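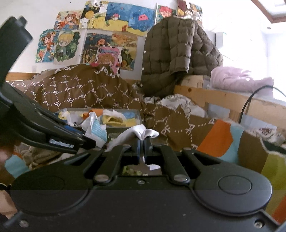

Household Software Subscriptions: Tips for Keeping Them Under Control

By Minoru Ogura
Last updated 22/07/2022

Most homes now pay for software the way offices do, by the month and by the seat. There is a photo backup, a password manager, a budgeting app, something for recipes, something for school, and usually one or two that were signed up for in a hurry and never looked at again. These tips are for the person in the house who ends up dealing with it. They assume no special knowledge, only access to the bank statement and an hour or two.

Make the list first

Start from the money. Go through twelve months of card and bank statements, not one month, because annual plans only show up once. Write down the name as it appears on the statement and the name of the product next to it. They often don't match. Our note app, Vukcombe, bills under the name of a payment processor, and I took it for a fraudulent charge the first time.

Then check these places:

- The subscriptions page in the app store account of every phone and tablet in the house
- Any online payment account, under automatic or pre-approved payments
- Old email addresses, searching for "receipt," "renewal," "trial" and "invoice"
- The phone bill, where small add-ons are sometimes tucked in
- Gift cards and store credit, which can pay for a plan without the bank ever seeing it

For each one, put down the price, how often it bills, the next renewal date, which email address it belongs to, and who uses it. A paper list is fine. If you use a spreadsheet, print it once a year and put it with the insurance papers.

Ask before you cancel

Read the list out loud to everyone at the table. The thing you were about to cut may be where your daughter keeps two years of piano recordings. Equally, three people may be paying for the same kind of storage without knowing it. We had two separate plans for scanning documents, on two cards.

If someone says they might use it, put a date next to the entry and look again on that date. Most services keep some record of the last sign-in, usually under Security or Devices.

Monthly or annual

Annual plans are cheaper on paper. They suit software you have already used for a full year, such as backup and the password manager. Anything newer should be monthly until it has lasted through a summer vacation, when habits drop off.

Do the sum both ways before switching. Our backup service, Stonora, came to $339 a year paid month by month and $305 paid in one go. That was worth having for something we would never turn off. The same kind of discount on a language course that gets dropped in April is no discount.

When you do pay annually, try to spread the renewals through the year. Having them all land in the same month is unpleasant, and it makes it harder to notice that one of them has gone up.

Counting seats

A seat is one person allowed to use the software. Family plans usually have a fixed number, and it pays to know how the company counts. Some count people, some count devices, and some count email addresses, so that one person with a work address and a home address takes up two places.

- Remove anyone who has left home and has their own plan
- Remove old phones and tablets from the device list, even ones that are in a drawer with a dead battery
- Check whether guests invited to one shared folder or list are being counted
- Check the age rules for children's accounts, and what happens to the account on the birthday when it stops being a child's account

That last one caught us out. The account moved to an adult plan with its own price, and the notice had gone to an address set up for a child who didn't read email.

Keep one email address for bills

Set up a single address for household software and move every subscription to it. Two adults should be able to open it. Renewal warnings, price changes and failed payment notices then arrive in one place, and it doesn't matter who signed up in the first place.

Changing the address on an existing account normally takes a few minutes. Do it on a computer. On a phone the setting can be hard to find, and in some apps it's missing altogether. Keep the old address open until you have had at least one receipt at the new one.

Free trials

Put the end of the trial in the calendar at the moment you sign up, two days early. Write the price in the entry so you don't have to look it up. If the service lets you cancel right away and still use the remaining days, cancel right away. If it doesn't, that is useful information about the company.

Use a separate card for trials if your bank offers one with a low limit. A trial that can't charge you is easier to forget safely. Be aware that some companies will go on sending reminders for an unpaid amount, so cancel properly as well.

Watch for these at sign-up:

- A trial that rolls into an annual plan when you expected a monthly one
- A first-year price in large type and the regular price in small type
- A box for an add-on that is already ticked
- A plan name that says "Plus" or "Premium" when the plain one would do

Getting your things out

Before you depend on any service, find the export button and try it. Export a small amount, open the file in something else, and see what survived. Photos generally come out well. Notes come out with their formatting gone. Recipes often come out as one long file with the pictures in a separate folder, and matching them up again is an evening's work.

Children's schoolwork and artwork deserve more care than most of what a family stores. If you scan drawings, keep the scans as ordinary image files in ordinary folders, named with the child's name and the year. Don't leave them only inside an app, however nice the album looks.

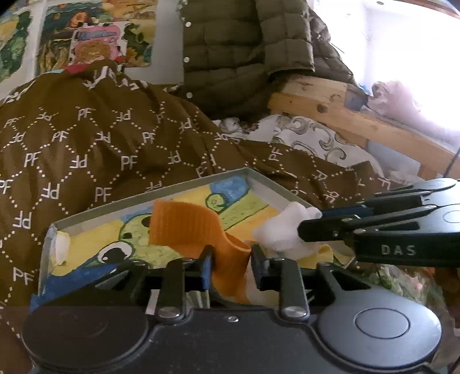 An orange sock and a child's drawing lining a gray box lid.

Once a year, copy everything that would be missed to an external drive. Label the drive with the date. Keep it somewhere other than next to the computer.

Canceling

Cancel from inside the account if you bought from the company, and from the app store if you bought there. Deleting the app from a phone doesn't cancel anything. This is still the most common mistake, and I have made it with a weather app.

The steps I follow:

Export first. Some services lock the account the same day.

Take a screenshot of the confirmation page, with the date showing.

Wait for the confirmation email. If it doesn't come, go back in and check the status. A page that says "paused" is not a cancellation.

Look at the next two statements. If a charge appears, send the screenshot and ask for a refund, politely and in writing.

Then ask for the account itself to be deleted, if you are sure. An old account with your address and card number in it is no use to you.

You will probably be offered a lower price on the way out. Take it only if you would have kept the service anyway. Oltosbridge, the meal planner we used for a while, offered me half price for three months. I said yes, forgot about it, and paid full price for the fourth.

When a service is sold or shut down

Small software companies get bought. Usually the first sign is a cheerful email about joining a larger team. Read it to the end, because the dates are at the bottom. When our chore-list app was taken over by Daneshvar we had 61 days to move to the new version or download our lists – plenty of time, but the email had gone into the promotions folder and I found it late.

If you get a message like that:

- Export the same day, even if you plan to stay
- Turn off automatic renewal until you know the new price
- Check whether a lifetime or one-time purchase is being honored
- Read what the new owner says about your data, and opt out of sharing where you can

Don't rush to find a replacement. We went back to a list on the refrigerator and it has held up.

Price increases

Write the price next to the renewal date each year, in a new column. A rise of $8 looks like nothing by itself. Next to the four years before it, it may look different. Companies must normally tell you ahead of time, but the message can be short and the subject line vague.

It's reasonable to write and ask for the old price. Say how long you have been a customer and which cheaper plan you would otherwise move to. Sometimes the answer is no. Moving down a tier is often better than leaving, as the middle plan of three tends to contain things a household won't touch, such as approval steps and usage reports.

Passwords and emergencies

Somebody else should be able to get in. Use the emergency access feature in the password manager if it has one, or put the main password in a sealed envelope with the passports. Print the recovery codes for the billing email address and for the backup service. Store them with the list.

Check that the recovery phone number on each main account is a number you still have. Do this whenever anyone changes phones, before the old one is wiped.

A yearly routine

I go through our list every April, when the tax papers are out anyway and the statements are already on the table. Cross off, add, write in the new prices. Try one export. Swap the envelope if the password has changed. Then the new list goes in the folder and the old one goes behind it.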